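Drilirley Bench Equipment
Home > Sorting and Kitting > Tray Sets > Zulletti

Zulletti Parts Tray Set, Yellow and Stainless
Order code: ZU-SET
Availability: in stock, Kerkden warehouse
Sold as: complete set or individual pieces

Overview
Specifications
Liners
Care
Spares
Notes from users

OVERVIEW

The Zulletti is a set of open trays for laying out small electromechanical parts on a flat bench. It consists of three yellow plastic trays and one rectangular stainless steel tray. The steel tray takes a liner and is used as the common work area. The plastic trays hold sorted parts on either side of it.

The set was drawn up for benches where mixed assemblies are broken down or kitted: small DC motors with leads attached, bare and populated circuit boards, wire harnesses with connectors, camera and sensor modules, short cables. Parts of this type do not sit well in deep bins. Leads tangle, connector tips catch under board edges, and the operator ends up lifting three items to get one. A shallow tray with a raised rim keeps each part visible and lets it be picked up from the side.

It is not a storage product. There are no lids, no dividers and no label holders, and the trays are not intended to be stacked with parts in them. For storage see the Kerkden drawer range.

SPECIFICATIONS

Contents of ZU-SET
Steel tray, rectangular, rounded corners, polished rim (ZU-SS)
Yellow tray, shallow, raised rim, two supplied (ZU-YS)
Yellow tray, large (ZU-YL)
Starter pack of liners for the steel tray

Plastic trays
Material: polypropylene, colored through
Color: yellow only
Surface: smooth inside, fine texture on the underside
Lid: none
Maximum wash temperature: 78 °C
Electrical: insulating, not static dissipative

Steel tray
Material: stainless steel, pressed from a single sheet
Corners: rounded, no welds or seams on the inside
Rim: rolled and polished
Electrical: conductive, no grounding stud fitted as standard

Bench requirement
Depth: 600 mm minimum for the complete set in the standard layout
Surface: flat, hard, level. The set can straddle a joint between two tabletops provided the tops are flush.

Feet: none on any tray. A non-slip mat is available separately and is recommended on polished worktops.

STANDARD LAYOUT

The steel tray goes in the center of the bench. The yellow trays are placed at the sides, within reach of a seated operator, with the large tray nearest the front edge on whichever side takes the boards. Shallow trays are used for motors and other small parts.

Mark the tray positions on the bench with tape if more than one person uses the station. When the trays are taken away for washing they should go back to the same positions. Drift between shifts is the most common cause of parts ending up in the wrong tray.

The large tray is sized for round boards laid flat. Boards should not overlap. Where a board has a harness connected, place it in the steel tray and run the harness across the liner toward a free corner, with the connector tips inside the rim. A harness hanging over the rim will pull the board when somebody brushes past.

Motors with short leads can be laid in any direction. The leads on most small motors hold a set after they come off the reel, and there is no benefit in straightening them before kitting. Leave space between motors so that one lead does not loop through another.

Modules with a lens or sensor window should be placed window up. If the module has loose wires as well as a plugged cable, keep the loose wires on one side of it and the cable on the other where the length allows.

LINERS

The steel tray should be used with a liner. A bare steel floor is reflective, which makes small silver parts hard to see under overhead lighting, and it will short a powered board. Liners are white and supplied flat.

Paper liner (ZU-LP)
Pack of 100
Plain white, low lint
Single use. Discard when marked with flux, oil or cut wire ends.

Foam liner (ZU-LF)
Sold singly
White closed-cell sheet, lightly textured
Reusable. Trims with a knife and steel rule.

Paper is the better choice for general sorting. It shows up screws, washers and solder debris and costs little to replace. Foam is better under populated boards with tall parts on the underside, and under anything with pins. It also damps the noise of metal parts, which matters on a bench shared with a telephone.

Both liners should be cut to lie flat across the whole floor of the tray. A liner that climbs the wall will lift at the corners, and small parts will find their way underneath.

Neither liner is rated for static control. For static-sensitive work use a dissipative mat cut to size, and order the steel tray with the grounding stud (ZU-SS-G). The yellow trays should be removed from a protected area entirely. Drilirley does not make a dissipative version of the yellow tray at present.

COLOR

Yellow was chosen for contrast with the materials that most often go in the trays: red and green boards, silver motor cans, black and white wire. White parts show less well on a white liner than on yellow, and connector housings in white nylon are better kept in a plastic tray until they are needed.

Custom colors are not offered below 600 pieces. Contact the sales desk for a sample chip before ordering a custom color.

CARE

Plastic trays: wash by hand or machine up to the temperature given above. Isopropyl alcohol is acceptable for flux residue. Do not use acetone, and do not put hot parts straight from the iron into the tray. Polypropylene will mark.

Steel tray: wipe with a soft cloth. Abrasive pads will scratch the rim. The scratches are cosmetic but they hold dirt. Do not leave the tray wet against a bare aluminum surface.

Foam liner: brush off, or lift debris with tape. Wire offcuts embedded in the foam should be pulled out with tweezers. Replace the sheet when it no longer recovers after pressing with a thumb.

Inspect all trays for cracks or sharp edges before each use where the parts are to be installed in finished equipment.

SPARES AND ACCESSORIES

ZU-YS Yellow tray, shallow
ZU-YL Yellow tray, large
ZU-SS Steel tray
ZU-SS-G Steel tray with grounding stud
ZU-LP Paper liner, pack
ZU-LF Foam liner, single sheet
ZU-NM Non-slip mat, cut for one tray

All spares are interchangeable with sets supplied since the March revision. Steel trays from before the revision have a slightly tighter corner, and current foam liners must be trimmed at the corners to suit. Paper liners fit both without trimming.

NOTES FROM USERS

"We break down returned units and sort them into reusable and scrap. The steel tray is where the unit gets opened up, and the yellow ones are the result. Two shallow trays are not quite enough for us. We ordered extra." Asabe Danladi, returns workshop

"Good trays. The large one could be deeper. I use the foam for boards and paper for everything else and keep both under the bench." Yavuz Dağdelen, repair technician

"The rim on the steel tray is smooth enough that harness insulation does not catch on it. Our previous trays had a cut edge and we were throwing away wiring." Obinna Haruna, assembly lead

Reply from Drilirley: the depth of the large tray was set so that a board can be lifted by its edge with two fingers. A deeper version has been requested by several customers and is under review.

IN USE 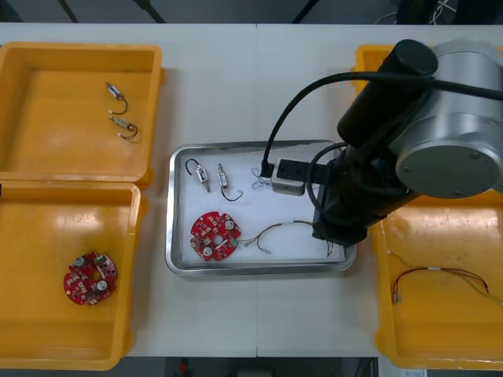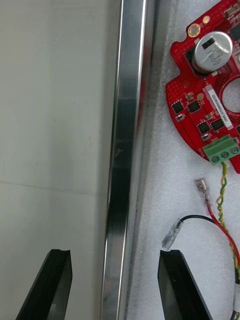
Red circuit boards on white lining.

ORDERING

Complete sets and spares ship from Kerkden. Orders received before noon leave the same day if all lines are in stock. Split shipments are made on request and are charged as separate deliveries.

Paper liners are shipped flat in a board sleeve. Store them flat and dry. Liners that have been rolled will not lie down again without weight on them, and replacement is not offered for liners damaged by storage.

The regional distributor for set and spares orders is Mohammed Industrial Supply. Prices from the distributor may differ from those shown at checkout on this site.

Returns: unused trays may be returned in the original carton. Opened liner packs cannot be returned. Steel trays with the grounding stud are made to order and are not returnable unless faulty.

Warranty: the steel tray is covered against manufacturing defects in the pressing and rim. Dents and scratches from use are not covered. Plastic trays are covered against cracking in normal use within the wash temperature limit.

DOCUMENTS

Layout sheet, ZU-SET
Cutting template for foam liner, current and earlier corner
Material statement, polypropylene
Grounding stud fitting instructions, ZU-SS-G

CONTACT

Technical questions: Folasade Ekwueme, product support
Volume and custom color orders: Olanrewaju Odukoya, sales desk

Please have the order code and, for steel trays, the revision letter stamped on the underside of the rim.

Related products
Kerkden drawer range
Zulletti non-slip mats
Bench lighting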